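Clultstead Mending and Sorting Room: November gallery

The room took in 1,133 garments this autumn, and most of the sorting was done in November. Everything is shaken out, checked for holes and missing buttons, folded and put on a shelf by size. Yufang Xiong wrote the notes on this page, with corrections from Eugeniusz Zieliński, who looks after the mending side.

We have kept the captions short. Anyone who wants the washing and repair notes can ask for the printed sheets at the desk.

## What came in

Knitwear was the largest group again, followed by children's coats. Cord and other ribbed cloth came to 122 pieces, mainly trousers and overshirts. A further 218 items went to Gajewski for rags, being too worn at the knee or elbow to be worth patching.

Ribbed cloth should be folded along the ribs where possible. Folded across them it keeps a crease, and pressing it flat takes the pile down. Dark cord is kept away from the pale shelves until it has been washed twice.

## Ribbed and cord

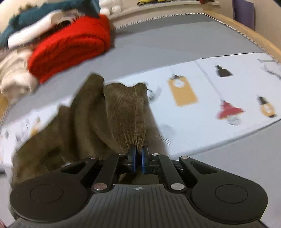 ## Getting here

The room is on the ground floor of the Pristora building, 2 Curerau Lane, and opens at ten in the morning. Bring clothes clean and dry, in bags you don't need back. Shoes and bedding go to the side door. Please check the pockets first; we still have a set of keys from last month at the desk.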